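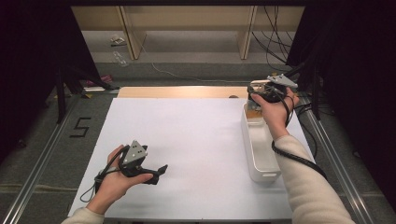
About Sketent

Sketent supplies storage containers, shelving and work tables to schools, surgeries and small offices. The company was founded in Catthorpe in 2000 by Edin Halilović, who remains its managing director, and now employs 26 people.

Our catalogue began with plain open-topped plastic containers and the wooden shelving units on which they are kept. These remain the greater part of our trade. Containers with a handle cutout are offered in 6 sizes, in white only, and may be ordered singly or by the box. Lids are sold separately.

The Evo shelving range was introduced in November 2016, following the purchase of the Stojanović joinery business. Evo units are made in pale wood and are delivered flat or assembled, according to the customer's wishes. Replacement shelves and supports are held in stock for every unit we have sold.

Sketent also advises on the arrangement of store cupboards and shared work rooms. A member of staff will visit the premises, measure the available space and provide a written plan within 2 weeks. No charge is made for the visit where an order follows.

Enquiries from schools should be addressed to the education desk at our Catthorpe office.

Page updated 30 August 2019

6 shares
2 comments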